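Section 4: House rules before you press start

I wrote these for the two-arm Driker cell, and I stick to them every single time (yes, even for a quick test!).

1. Clear your hands, sleeves and tools off the tabletop.
2. Check that each cable has enough slack for the arm's full reach — a tight one will pull its connector.
3. Set the speed limit to 45 percent. Save 100 for programs you've already proven.
4. Run one arm, then the other, then both.

Caution: never reach in to fix a toy brick while the arms are powered. Stop first, then reach.
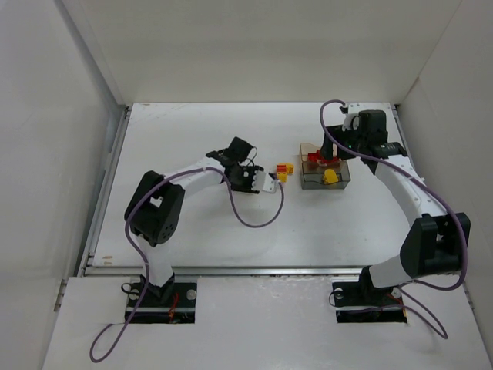

One reader wrote in to say that step 4 is overkill if the Zonier software already checks for collisions. I get it, but I'd still do it. The software only knows the shapes you gave it, and cables usually aren't on that list.

Note: if you change a gripper, go back to step 2 and start over.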